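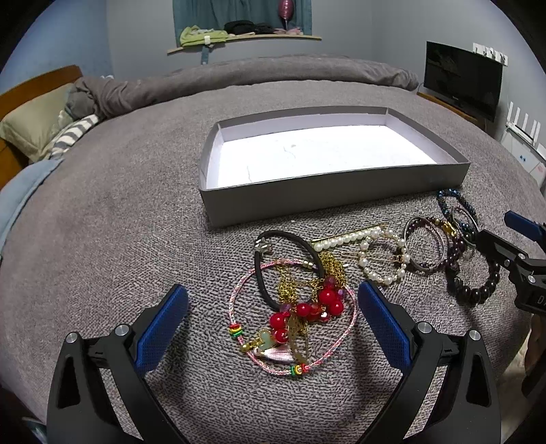 Basketball > Youth and amateur leagues

Practice length for under 12 team?

Posted Fri 21 May by dritarton_coach

I will coach the Kimlow under 12 team from December. We have the gym 2 evenings a week, 135 minutes each. Is this too long for one practice?

sarnow981
Yes, too long. Stop at 90.
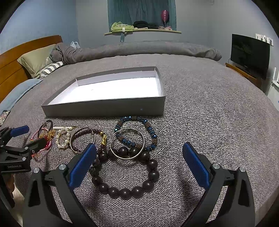
De Haan Hoops
It depends how you divide it. We use the full time, but we take 5 short breaks and the last part is only free shooting. The children are tired after the defense drills - so I put these early. Ask also the parents, because some of them must drive far.

Contact us | Back to top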